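Hi, and thanks for finding this! I'm Lesego Xaba, and this repo holds my grandmother's recipes, typed up as plain text files so my cousins would stop phoning me for them.

Most of it comes from two notebooks that Ayanda kept in her kitchen in Vundville. There are 434 recipes so far, mostly pickles, chutneys, jams and a frankly alarming number of rusks. I started typing in May and thought it would take a couple of weekends (ha).

## What's in the folders

- `recipes/` — one file per recipe, named after whatever she called it
- `scans/` — the notebook pages, in page order
- `units.csv` — my best guess at what "a teacup" or "the blue spoon" means
- `people.md` — who gave her what, as far as we know

Each recipe file has a title, a yield if she wrote one, ingredients, method and notes. I left her spelling alone in the title and fixed it everywhere else, so search for both "chutny" and "chutney".

## Units

This was the hard part! She switched from ounces to grams somewhere in the second notebook and didn't say so. Karabo Swanepoel cooked a lot of the doubtful ones with me, and we settled on 120 ml for the teacup. If a file says `checked: no`, please taste as you go. 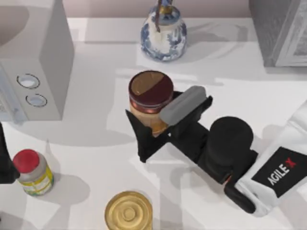
Sugar amounts are exactly as written, and they are a lot. I usually cut 100 g from the apricot jam and it still sets fine for me, but I haven't changed the file — that's her recipe and my fussiness can live in the notes.

## Still to do

- The Birkudard pages, which have a big tea stain right across the quantities
- Dumisani Joubert's mother's lemon pickle (he promises he has it somewhere)
- An index by main ingredient

Corrections are very welcome, just open an issue and tell me which page you're reading from.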